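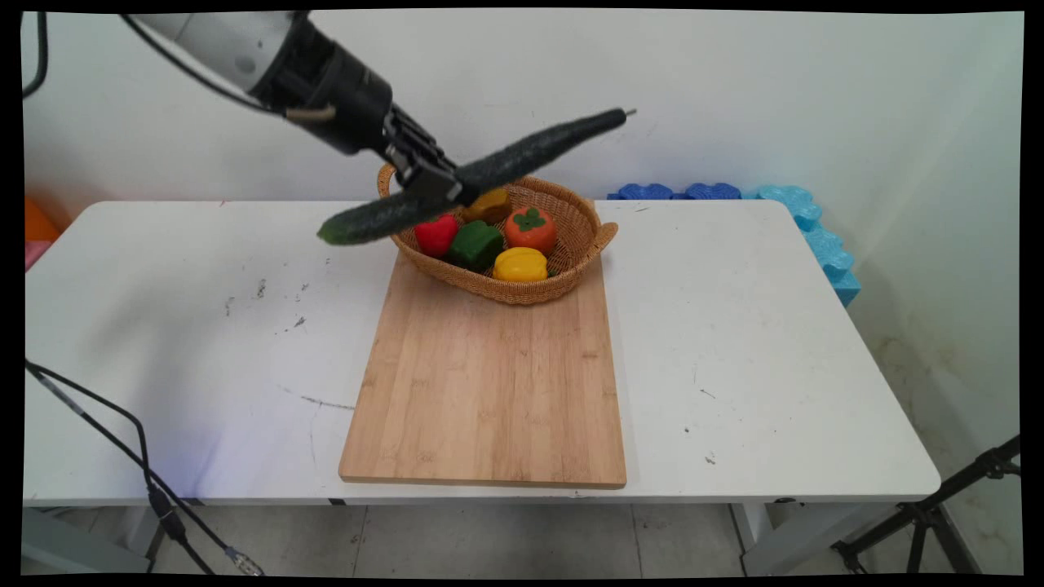 4.2 Handling Rules for Shared Tabletop Cells

Figure 3. Basket task, cucumber held near its middle in the parallel gripper. The basket stands toward the back of the cutting board.

The rules in this section apply to every cell that contributes episodes to the Stulovow set. They were drafted by Vimala Venkataraman after the first audit and replace the informal notes used at the Andness and Sombatkul sites.

Grasp placement. Long objects are to be gripped within the middle third of their length. The grasp in Figure 3 meets this rule. End grasps are recorded but tagged, and they are excluded from the training split. A diagonal hold is allowed as long as neither end touches the basket rim during transfer.

Container position. The basket may be moved between episodes but not during one. It must rest fully on the board, with both handles left upright or as found. Operators do not turn the basket to make a grasp easier.

Speed. Free motion of the wrist is limited to 700 mm/s. Within 50 mm of any object or container the limit drops — in software, not by operator judgment — to a quarter of that value.

Cabling. Cables that run along the arm must be secured at the wrist and checked through the full joint range at the start of each shift. Cables on the floor are kept outside the operator's walking path. The audit found that this rule was the one most often skipped.

Surface condition. Scuffs and stains on the table are acceptable and are not cleaned to a uniform finish. Tables are replaced only when the damage affects calibration.

Of the 825 episodes reviewed by Fasil Gashaw under the Grullov protocol, 14 were rejected for breaking one or more of these rules. Rejected episodes are kept with their tags, and a second review is planned for December.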